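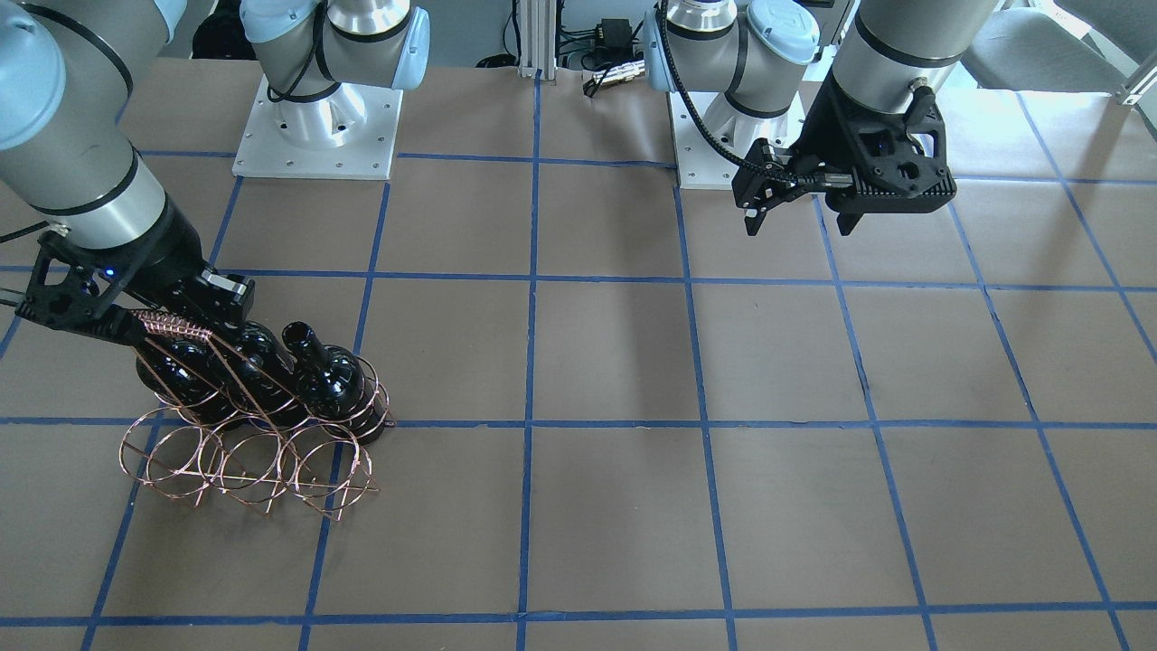 Reading time: 3 minutes

Frequently asked questions about recording for the Mirnlow set

These answers are for new operators and for partners at Girnen and Bustton who will receive the data. If your question is missing, please write to Lourenço Esteves.

What is the bottle rack task?
The operator guides the arms to pick up a copper wire rack with three bottles in it and put it down in another square of the taped grid. Either arm may do the lifting. The other one should stay open and away from the rack.

How many examples do you need?
We collect 300 good episodes for each task. One operator makes 6 in a row and then takes a rest of 5 minutes, for tired hands give slow and shaky movements, and the model learns them also.

Why is there blue tape on the table?
The tape gives us the start squares. Before each episode the screen tells you a square, and you place the rack there by hand. Please do not choose the square by yourself. In the first set, from November, people chose what was comfortable, and almost all the starts were in the middle.

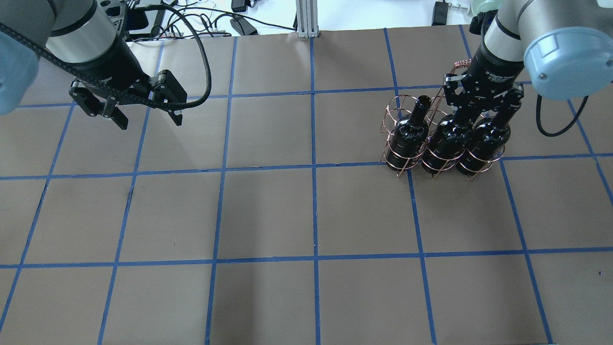

How long should one episode be?
As long as the task needs at a calm speed. Start the recording when both arms are still, and stop it after the gripper has opened and moved away from the rack.

Do you keep the failed attempts?
We keep them in a separate folder with the label "failed". If the rack slips but you can correct it in the same episode, continue and mark it as "recovered". These episodes are very useful to us.

May I change the paper or the lights?
Small wrinkles in the paper can stay. Please leave the lights as they are during a session, and write in the log if something was different when you arrived.

Who checks the episodes?
A second operator watches every recording before it goes to Torres, our storage server. Episodes without a start square in the log are sent back.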